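Telberg Wire Dish Rack, White

The Telberg is a rectangular benchtop rack in white wire, made for households that wash by hand or have more dishes than the dishwasher will take. Vertical dividers run along its length and hold plates upright, so air can get to both sides.

Dinner plates go between the dividers. Oval dishes can lie flatter towards the front, and a glass bowl will sit in the rack beside the plates – give it some clearance from anything heavy.

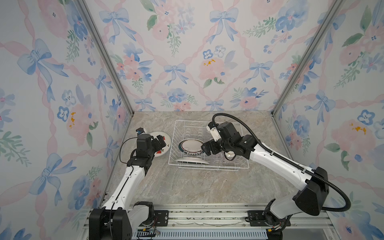 The coating is rated for 300 washes in warm, soapy water. Avoid steel wool and bleach. If the coating chips, dry the spot and dab on the Woron touch-up paint, sold separately in white only.

The rack has no drip tray. On stone or stone-look benchtops, put a tea towel or the Gudley draining mat underneath and wipe up any water at the end of the day.

Item no. 131
Colour: white
Warranty: 2 years
Spare feet: packs of 2

Orders leave our Mahlangu warehouse each morning. For trade quantities, contact Gerrit Lekota in sales.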